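Print this page
E-mail this question

Open day demo at Resgate, can visitors bring their own dishes?

I'm taking a group of 20 to the robot open day at Resgate in May. Last year they let people put things on the table for the arms to pick up. Does anyone know if that's still allowed, and how long each group gets? We have a few kids who would like to try their own cups.

Asked by Manaia Hollis 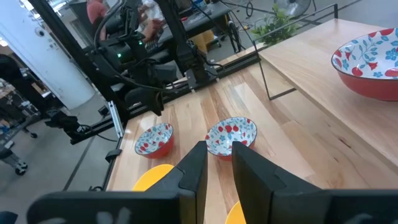
I went to the morning demonstration with my brother-in-law and we stayed for two turns. You can't bring your own stuff now. They set the table themselves and the arms work with whatever is out. When we were there it was bowls, the red ones with fruit and flowers inside, two small ones down on the table and the big serving bowl up on the wooden shelf. If your kids want to ask something, have them ask about the shelf, the guy running it talked a long time about reaching up to a second level. Each group gets 20 minutes. Stand near the front or you won't see much past the arms.

Answered by Tuncay Baysal

Pretty sure it was 44 people max in the room at one time so 20 is fine. Call first though. The phone line is only answered after 4.

Answered by Nuvby

I don't know about Resgate but at the Buenaventura open day they let my son put his own mug out. Might be worth asking at the door. Parking was bad there, we ended up two streets over.

Answered by Grornari

Print this page
E-mail this answer to a friend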